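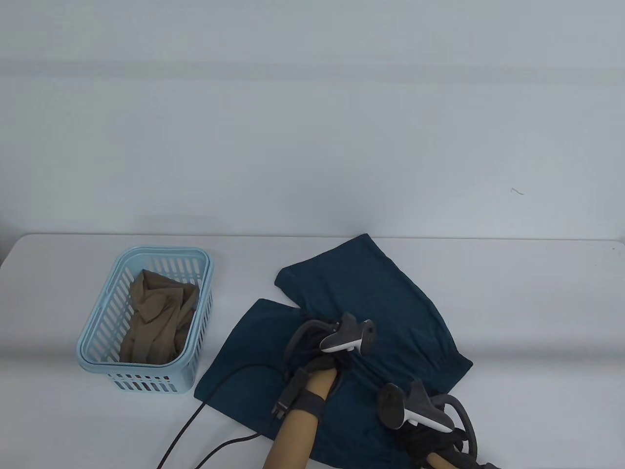 Search this guide Enter keyword

Section 5. Folding Trousers and Shorts

1. Lay the garment flat and smooth it from the waist to the hems.
2. Fold one leg over the other. Match the hems first, then the waist. 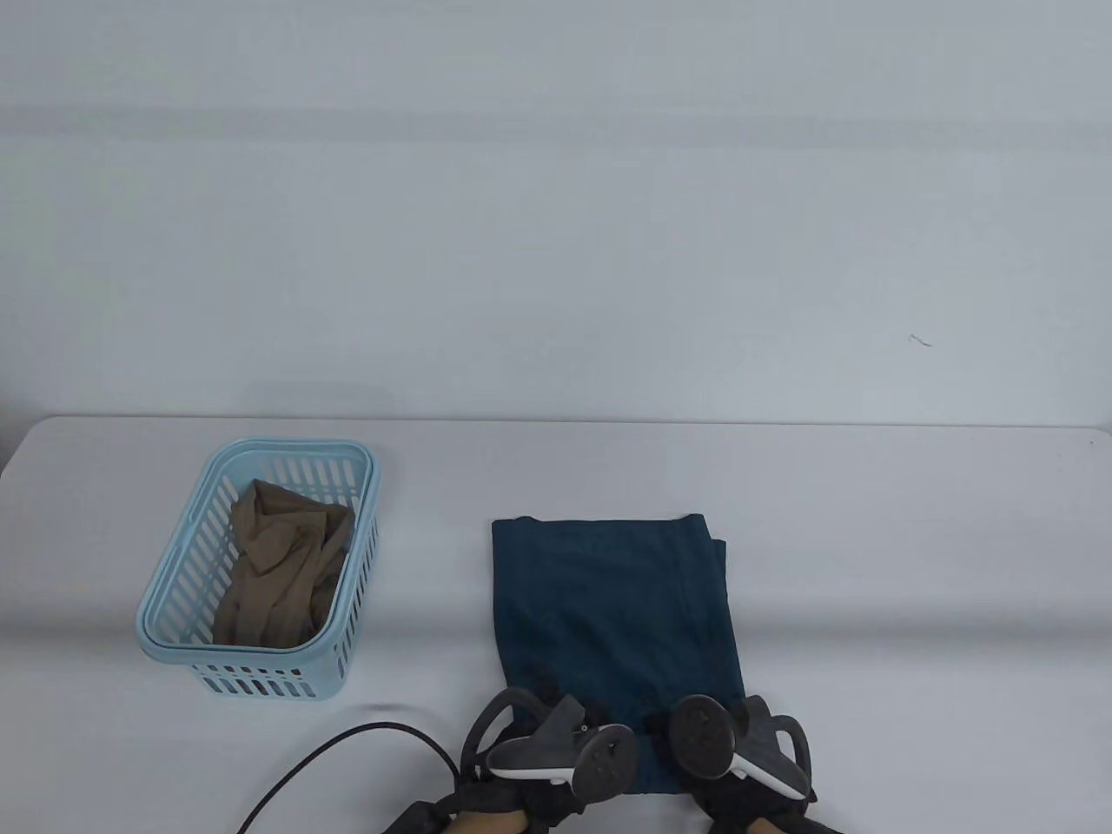 Text: I. Priedītis, for Pumley Home Guides

3. Bring the hems up to the waistband and press with the palm.

Note: A knit fabric stretches. Please do not pull on it.
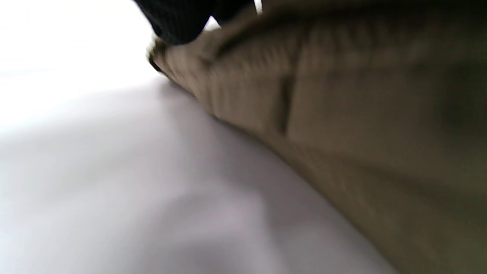 Must I iron before folding?
Only if the crease is hard. A light crease can be smoothed by hand on the table.

4. Put the finished piece aside before you begin the next. 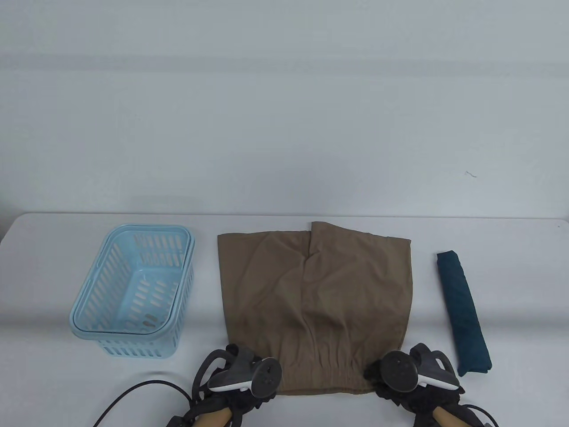
Elastic waists need more patience than flat ones. The gathers push the fold open again. Lay the waistband toward you and the legs away, as with the tan-brown pair, and flatten the gathers before you fold.

Caution: Do not store damp clothes.

Filed under: Laundry Care > Folding > Trousers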